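May

By the Tormont equipment desk

Plusalard started the year with a plan to buy a second robot arm. By spring the arm was off the list, and most of the money had gone to hand-held grippers, finger pads and storage. The operations lead, the person who signs the purchase orders there, spent an afternoon going through the spreadsheet with us line by line.

She began with the arm. "We had the quote, we had the floor plan, we even had the outlet moved," she said. "Then I looked at how many hours the first arm had been running, and it was waiting for data most of the week. A second one would have waited next to it."

The data in question comes from people doing household jobs with a gripper in each hand. They sort cutlery, clear tables and put things back in containers, in kitchens that people live in. The recordings are used to train the arm later. Her group covers 25 homes in the current round, and the gear has to get to each one in the back of an ordinary car.

"That's the first thing I would tell anybody doing a budget," she said. "Price the hours of useful work. If one more pair of grippers gets you more hours than one more arm, buy the grippers."

She was careful to say that this held for her group in this particular year. The arm is back on the sheet for next spring, under a heading that says "deferred," with the old quote attached and a note that it will have to be asked for again.

The original equipment plan had four headings: arm, grippers, computers and other. "Other" turned out to be where the trouble was. It had been filled in last, with whatever was left, and it was supposed to pay for pads, screws, cables, memory cards, batteries, carrying cases and every object the people in the homes were going to handle. It ran out before the first round was half done.

She has split it up since then. Pads and small hardware are one line. Power is another, and it includes chargers as well as batteries. Memory cards and drives went under computers. Task objects got their own line, which raised some eyebrows at the review meeting.

"People laughed at a purchase order for spoons," she said. "But we do use what's in the home when we can, and when we can't, somebody has to buy it. You need thin things, shiny things, things that roll. Chopsticks are good for that. They cost next to nothing and they are hard work for a gripper. They're thin, they land across each other, and you have to decide which one to take first."

A cutlery task also tells her a lot about what to order, she said. Picking up a box is easy on the hardware. Getting hold of a spoon handle that is flat against a tabletop means pressing the pad tips down on a hard surface over and over, and the tips are the part that goes. She now asks for a table session with small items before she agrees to any new pad material.

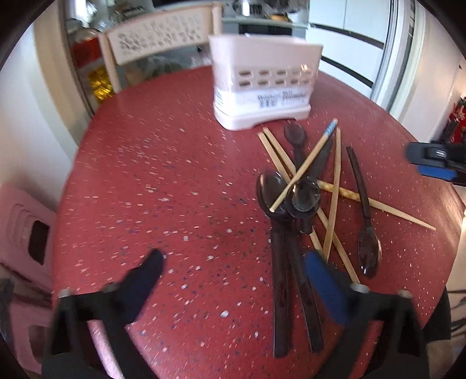

Muklow would put the money somewhere else. The supplier, asked for comment on the pad question, wrote that buyers tend to overspend on spare pads and underspend on spare jaws, and that a worn pad can be swapped in minutes while a bent jaw takes a gripper out of use until a part arrives. It recommends one spare jaw set for every working pair and says it would cut the pad order in half to pay for it.

She had read the note before we met. "They have a point about the jaws. I've added one set. I haven't cut the pads." Her reason is that a jaw goes rarely and when it does, everyone knows. A pad goes slowly. The person holding the gripper starts squeezing harder without thinking about it, and the recordings from that week come back with a grip that the arm can't copy well. By the time somebody in the office spots it, several homes have to be done again.

The pad order for this round was 32, bought as single pads and not as pairs. She used to buy pairs and found that one side often wore out ahead of the other, so good pads were sitting in a bag with bad ones. Single pads cost slightly more each. The order came to less in total.

The other big line was cases. The group had been moving its grippers in padded envelopes inside a plastic tub, and there was damage. She looked at a hard case with cut foam, made by Slanina, and at a cheaper soft bag. The full set of Slanina cases came to $1,134 with shipping. She bought them.

"That number got more questions than the computers did," she said. "It's a box. I understand why people ask. I had the repair invoices from the year before, and I put them on the table next to the quote, and that was the end of the conversation."

We asked how she decides on quantities when a round has not started yet and there is nothing to go on. She said she does a small trial in one home, a single kitchen if possible, and keeps a paper log of everything that is used up or goes missing. Paper, she said, works better than a form on a phone when both hands are busy. After the trial she multiplies by the number of homes and adds a margin. She would not give us the margin. "It depends on who's asking me for it," she said.

The trial also shows what the room itself will cost in time. Kitchens differ a great deal. Some have a table with space to walk all the way around it, and some have one pushed up close to a doorway, where a person with a gripper in each hand has to stand in one spot and do everything from there. A job that takes a few minutes in the first kind can take twice as long in the second. That goes in the budget as hours, and hours are the largest number on the sheet by a long way.

She does not move people's furniture or clear their counters. The group tried it early on and dropped it. It added time to each visit, the people living there didn't like it, and the arm will have to cope with full counters sooner or later anyhow. The one thing she does ask for is light. If there is a window, they plan the visit for the morning. If there isn't, a lamp goes in the car. Lamps are a line on the sheet too, a small one.

Containers came up several times. The groups she talks with tend to spend their planning time on what is to be picked up and very little on where it goes. In her view the second part is where a lot of attempts go wrong. A holder for chopsticks and spoons has an open top and may have a divider inside, and it is light. Brush it with a jaw and it shifts. If the plan calls for moving the holder itself, the jaws have to open wide enough to take it from both sides, and that is a number to check before ordering.

"We bought a batch of holders online that were too wide for the grippers," she said. "I had measured the grippers. I hadn't measured how far they open with the pads on. Those are two different numbers and the difference was enough."

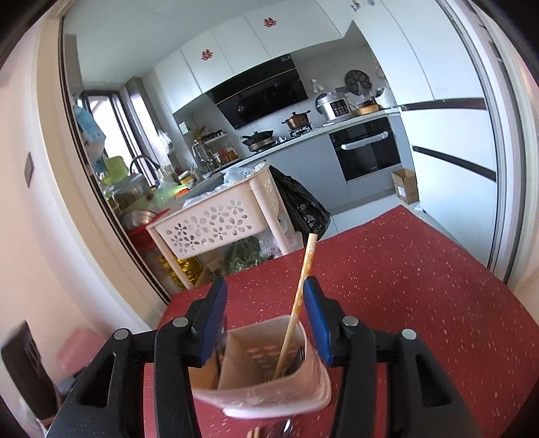 She keeps a tape measure in her desk now, and the product sheet has a column for the opening with pads fitted. Any container wider than that gets flagged before the order goes out. The batch that didn't fit went to the office kitchen.

Leasing was the last subject. Plusalard was offered a lease on the grippers, with repairs included, and she worked through the terms over a weekend. The monthly price was reasonable. The contract wanted the units returned in original condition, and she did not think anything that spends its days scraping across tabletops would meet that. She bought them outright. For the arm she may go the other way, as the maker's service visits are expensive when they are bought one at a time.

On computers she had little to say. They bought storage a size larger than they thought they needed and it is filling up at the rate they expected. She would do the same again.

Her paperwork advice for smaller groups was brief. Get the quote in writing with the shipping on it. Ask how long a spare part takes to arrive, and ask for the answer by email. Put the person who does the sessions in the room when the list is being made, even if the list is only one page. Her own list was drawn up by 2 people in an office, neither of whom had held a gripper for a full day, and she says it showed.

The next order goes out on a Friday, after the current round's log has been added up. It will have pads on it, more batteries than last time and one set of jaws. She is still waiting on a price for the lamps.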